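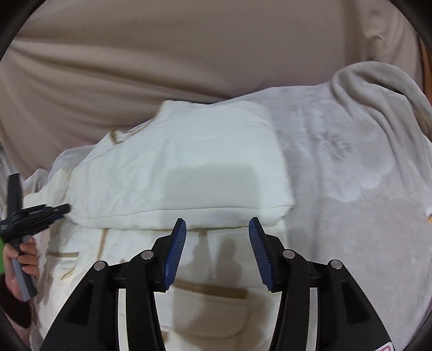

Duvet cover and fitted sheet balling up in a front-load washer
Posted by Catherine Mackay, July 10, 2003

My front loader twists bed linen into a rope on the cotton program, and the spin cuts out before it reaches full speed. The machine is a Vuris, bought used in April, with no manual. A typical load is a queen fitted sheet, the duvet cover, and whatever light clothes fit on top. The brown sheet shows the kind of creasing I get, long diagonal folds running in from one side, and a white garment like the one on the blanket usually ends up inside the duvet cover. Shirts and towels washed alone spin out normally. I have checked that the machine is level in both directions and the transit bolts are out. The drain filter was clean. Is this a fault in the balance sensing or is it the load? I would like to know before I pay for a service call.

3 replies

Effie Gunn wrote:

It is the load. A front loader tumbles everything in one direction for a while, pauses, and reverses. Large flat items wrap around themselves during the long forward phase and the short reverse phase does not undo it. When the controller tries to distribute the load before the spin, it finds one heavy mass on one side of the drum. It makes several attempts and then either skips the spin or limits the speed. Your towels spin properly, so the motor and the sensing are probably fine.

Try the following, in this order.

Close the duvet cover before washing. Use every button or snap. An open cover collects smaller items and holds water.

Wash the fitted sheet and the duvet cover in separate loads. If you must combine them, add 2 bath towels and leave out light clothing.

Load each piece loosely, by the middle, so the corners fall in last. Do not wind it around the inside of the drum.

Fill the drum to no more than two thirds, measured dry and without pressing down.

Select a lower spin speed. On machines with a permanent press program, use that one. It generally has shorter tumbling phases and a gentler ramp into the spin.

If the spin still fails, stop the machine, drain it, pull the pieces apart by hand and run spin only. Should a single sheet with 2 towels fail repeatedly, have the shock absorbers checked. Worn dampers allow the tub to swing enough to trip the cutout at low speed.

rutherford50 wrote:

Had the same thing. Dryer balls in the washer didn't help. I just use the laundromat for sheets now, the big machines don't do it.

Catherine Mackay wrote:

Buttoned the cover and ran it with 2 towels on permanent press. Full spin on the first attempt. The fitted sheet alone still needed one redistribution by hand. I also found that the cover had lost 9 of its snaps, so the opening never closed completely. Replacing those next. The dampers I will leave until it happens with towels.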